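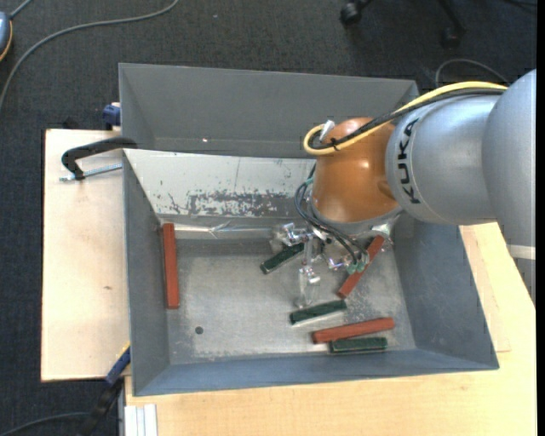 Kanini Kariuki said that the green ones had never been weighed, only counted, and that a count was no use to anyone if the contents of the count could change.

Laine Venckus wrote this in the daybook under Remarks. The daybook had a column for remarks 2 cm wide, and the sentence ran down it for most of the page.

The instruction for Clunasora blocks was short. Blocks are received in the bin. Blocks are removed singly, wiped with a dry cloth, placed on the scale with the long face down, and read after the display has held still for 8 seconds. The nominal mass is 557 g. The tolerance is two grams either side. A block outside tolerance is set on the bench to the left of the scale and is not returned to the bin until it has been signed for. The colour is recorded as R or G. The instruction did not say what the colours were for, and Venckus had not asked in her first year, after which it became difficult to ask.

She began with the reds. The first gave 557. The second gave 556. The third gave 557, then 558 when she shut the door to the corridor, then 557. She entered the first figure and noted the door.

The first green gave 557. The second gave 573.

She removed it, zeroed the scale, and repeated the reading. She turned the block end for end and repeated it again. She placed the brass check weight on the pan and obtained the value engraved on the check weight. She put the block back. The display went to 573 and held still.

"Sixteen over," she said.

Kariuki came around the bench and read it for herself. "Measure it."

Length, width and thickness were all within drawing. The corners had the same small radius as the others. The faces were flat against the straight edge, with no light under it. Venckus ran a thumbnail along each edge in turn, looking for a joint, and did not find one. She tapped it with the handle of the screwdriver, and then tapped its neighbour. Kariuki listened with her head down. The two notes were close, and neither of them was prepared to write down which was lower.

"Who passed it?"

The receipt slip was in the folder. It gave the date of acceptance as 30/11/2018, the line as Plisden, and the inspector as A. Mulcahy. The mass had been left blank. In the space for remarks was written: as agreed.

Aidan Mulcahy had retired to his sister's place up the coast, and his number was on the wall beside the first aid chart. Kariuki rang it. She put the call on speaker and stood the phone against the cloth tin.

"Is it still going round?" Mulcahy said.

Kariuki said that it was on the bench, out of tolerance by eight times the permitted amount, and that she needed a cause to put on the form.

"Nicanor's ring," he said. "Troncoso. He was on the pour. You could put that down as an inclusion."

She asked him to go more slowly.

He went more slowly. Troncoso had been married for the length of one September and part of the following winter. The ring had been returned to him by post, in a padded envelope, at work. He had opened it on shift. He had considered the lake, and he had considered the pawn shop on Chaudhary Street, which had quoted him a price. Both of these, in his view, were decisions. A Clunasora block was sealed, and it was handled every day by careful people. It would be lifted out, wiped, set down and put back with the others for as long as the contract ran. He had asked Mulcahy whether anyone weighed the greens.

"And you said no."

"I said it wasn't on the sheet. It wasn't on the sheet then."

"A ring doesn't weigh sixteen grams over," Venckus said. "It would displace some of the fill. It would have to be a big ring."

"It was a big ring," said Mulcahy. "He's a big bloke. There might be a washer in there as well, to keep it central. He was particular about it sitting central."

Venckus laid the block across the back of the steel rule, at the midpoint. It balanced.

We use cookies to remember your reading preferences. Accept all | Manage settings

Kariuki took out the form. The form was headed Etamus Nonconformance and offered four dispositions: scrap, rework, return to maker, use as is. Scrap meant the saw. Rework also meant the saw, though earlier in the week. Return to maker required a maker's contact, and the Plisden line had been sold for parts.

She held the pen over the fourth box for some time.

"It needs a justification," she said. "Melaniia reads these. She'll send it back if the justification is blank."

"Mass is stable," Venckus said. "Centre of gravity is nominal. Dimensions are nominal. History is known."

Kariuki wrote that down in that order. Under Cause she wrote: inclusion, metallic, intentional. She crossed out intentional, initialled the crossing-out, and after a moment wrote it in again above.

Melaniia Lysenko returned the form before lunch. She had approved it. She had added a condition in pencil: identify individually, handle as others.

Venckus had no labels that would stay on through the wiping. She took the scriber and put a single short line on the underside, near one end. Then she wiped the block with the dry cloth, long face first, and laid it in the bin.

The third green gave 556. She entered it.

16 shares 2 comments
Search stories, authors, tags Go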